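The Junk Bin, or How I Lost a Whole Morning to Small Objects

Last updated: September

So I finally did the bin. If you've been reading this blog for any length of time you know about the bin, because I have complained about it in at least every other post since we moved into the Hilwood place. It's where everything goes that doesn't have a home. Somebody picks a thing up off the stairs, looks at it, can't think what to do with it, and in it goes. Keys to the old shed were in there. So was the thermostat manual I swore up and down the last owners never left us (sorry, last owners).

I started at 10 with a big mug of coffee and the radio on, and I told myself it would take an hour. Ha! By lunch I had eaten two bagels standing up and was sitting on the floor reading the warranty for a blender we gave away.

My big mistake was starting with the drawers. I'd decided that before I could empty the bin I needed somewhere to put the stuff, and before I could do that I needed to clear the drawers, and the drawers were full of other stuff that probably should have been in the bin. Round and round. Brahim came through on his way to work, watched me move the same roll of twine three times, and asked if I wanted a hand or wanted to be left alone. Left alone, please! He took a bagel with him.

What got me going in the end was a trick from my friend Shamim Virk, who is the only person I know with an empty kitchen drawer. (Empty! On purpose!) She says you don't sort a bin by what things are, you sort it by which room you'd walk into if you needed one. I'd always done it by type – batteries with batteries, cords with cords – and then I'd end up with a lovely bag of cords and no idea where to put the bag. Going by room is so much faster. Tape goes to the hall closet, birthday candles go to the kitchen, anything with a paw print on it goes by the back door, and you don't have to think very hard about any of it.

I pulled out all the paper first. Receipts, takeout menus, a Bralby catalog with 275 pages of garden furniture I can't afford, and a punch card from Titasora, the noodle place, that was one stamp short of a free bowl. I'm not too proud to say I put that straight in my wallet. Then the loose hardware, which went into a jam jar. Then the flat stuff that had slid down the sides. And after that you get to the part I kind of love, when most of it is gone and you can see the floor of the thing again, scratches and all, with only the oddballs left.

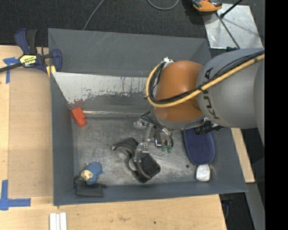 Should you empty the whole bin at once or do a little every day? All at once, if you can spare the morning. I've tried the little-every-day method and the bin fills back up faster than I can get to the bottom of it.

The oddballs are always the hard part, I think. Nobody argues with you over a dead battery. But a little blue animal with a cream-colored face? That's a different conversation. I had it in the donate bag, took it out, put it back, and took it out again. It lives on the windowsill over the sink now, where it can supervise the dishes.

The flat black pouch is a keeper too. I am weak for a pouch. I always think I'm going to use it for travel, and then I go somewhere and throw everything loose in my bag like I always have, but this time I mean it. It's going to be for chargers. I've even told people, so now I have to.

As for the bulky black thing with the curved arm, I'd like to report that it has a proper home, and it does not. By Shamim's rule I'd have to know which room I'd walk into to look for it, and my feet just sort of stay put. For now it's on the garage shelf next to the paint, and I've given it until the end of September to earn its spot. The purple-blue oval one I couldn't part with, purely for the color. It's next to my bed. Don't ask me what I'm going to do with it, I just like it there!

The bright red-orange thing went in the hall closet, on the theory that anything that loud ought to be easy to find in the dark. I haven't tested this.

Some totals, for those of you who like a total (hi, Mom). I filled 6 grocery bags: mostly recycling, a couple for the donation place on Nasrallah Street, and one of plain trash. I also spent a ridiculous amount of time on a jigsaw. It was a 700-piece lighthouse, and a good chunk of the sky had been living at the bottom of the hall drawer in a sandwich bag, while the box was up in the attic with the Christmas stuff. They are together again. I got a bit emotional about it, and then I did the whole border before dinner when I should have been wiping down shelves.

Brahim Benkirane, for the record, came home, looked at the bin, said "wow, great," and put his sunglasses in it.

We had words. Kind ones, mostly. The new rule is that it gets tipped out at the end of every month whether we feel like it or not, and whatever hasn't got a room by then goes in the donate bag. I wrote it on a sticky note and stuck it to the side, and the sticky note fell off, so I'm going to redo it with the good tape as soon as I remember which room I decided the good tape belongs to. Hall closet. It's the hall closet, I wrote it up there.

Next up is the linen shelf, which I am dreading, mostly the fitted sheets. If any of you fold those in a way that stays folded, please tell me how in the comments, and use small words.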